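From: Faustine Millet
To: Standness list
Date: February 26, 2019
Subject: Re: thumb drifting after re-zero

Prasert Chaiyaporn wrote:
> Ours at Clembridge loses its thumb zero after a couple of
> shelf runs. Do you re-zero at the bench or in place?

In place, always! I gave up on the bench in January. I park the hand at the shelf, fingers up and together, thumb out sideways, and check the thumb against the fruit before I let it close.
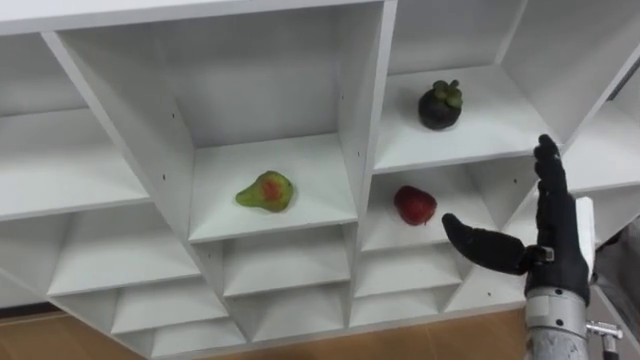
Thumb check at the red fruit, pear one cubby along.

Joint 41 is the one that wanders on ours (47 on the older hands, I think – Sombat will know). I nudge it 2 counts at a time, save, then run it again. Do have a look at the little screws at the thumb base as well, mine had worked loose.
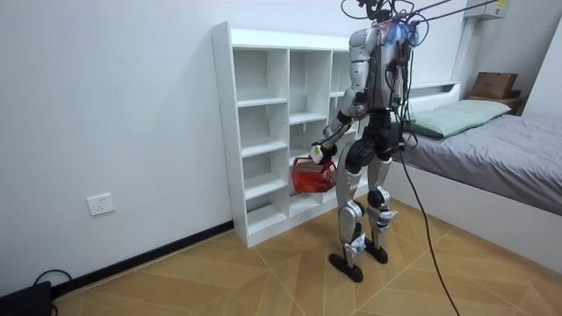 The other thing is cable drag. If the loom pulls on the upper body when the arm goes low, say with the basket, you'll chase the zero all day and blame the hand. Give it more slack overhead first, then re-zero. I regrease every 2,000 cycles too, but Crisóforo says that's overkill.

Faustine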